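Teaching by Demonstration: Handout for Practical Session 3
Module leader: Aoi Chiba. Laboratory supervisor: Bjarke Ragnarsson

Students will guide the two arms by remote control while the positions of all joints are recorded. Each pair is allotted 24 minutes at the table. Notes must be submitted on the Custley form. 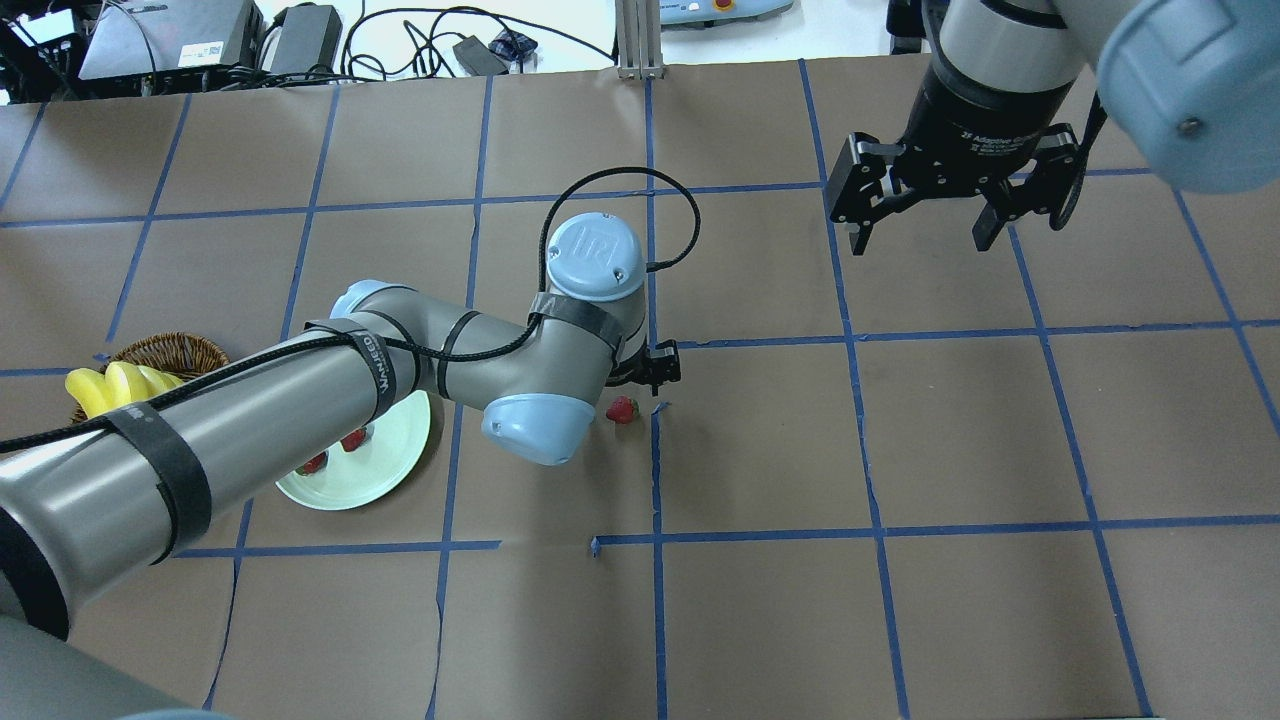
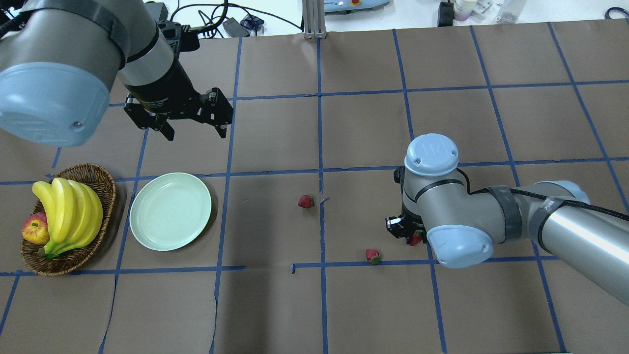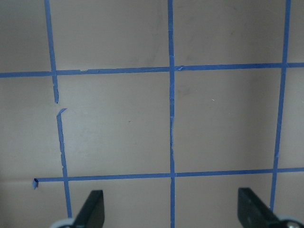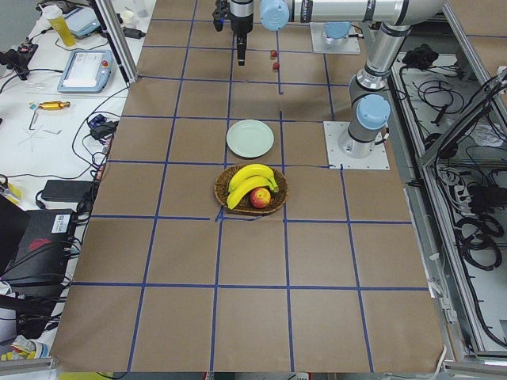
A demonstration is useful only if its starting position can be described and repeated. The operator should therefore note where each object stands before the recording begins. The blue tape on the brown paper divides the table into cells, and positions are to be given by cell, with the plate and the basket entered first. An attempt in which the wrong arm is moved must be marked as void and kept.

Recordings shorter than 28 seconds will not be accepted. Questions should be addressed to Ea Riis, Room 219.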